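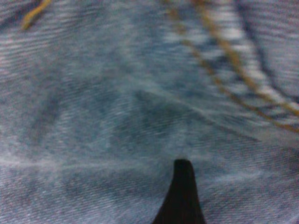

How do I stop the topstitching skipping where the denim seam gets thick?
Fit a size 100/16 jeans needle, lengthen the stitch to 3.5 mm and level the presser foot before it climbs on to the bulk.

Ticket 2981
Opened: 17/01/2024
Site: Redport repair room
Machine: Zulement flatbed, domestic
Status: Closed

Reported fault
Skipped stitches and looping underneath when resewing curved seams on jeans. Straight hems unaffected. Thread is a heavy polyester topstitch in the needle, ordinary polyester in the bobbin.

Log
1. Rethreaded top and bobbin with the foot raised. Looping gone, skips remain.
2. Needle found to be a universal 80/12. Replaced with jeans 100/16. Skips reduced on two layers, still present at the crossing of seams.
3. Upper tension lowered from 5 to 4. Stitch length raised from 2.5 to 3.5. Even stitches on scrap.
4. Folded scrap placed behind the foot at the start of the thick section. Last 12 stitches over the bulk turned by handwheel. No skips.
5. Repeated on a curve. Second row wandered away from the first. Speed reduced, needle left down at each pivot. Spacing acceptable.

Resolution
Wrong needle, foot tilting on the bulk. Settings from step 3 written on the card inside the machine lid.

Outstanding
Spare 100/16 needles to be ordered from Iltness. Tension to be checked again in February with the new thread.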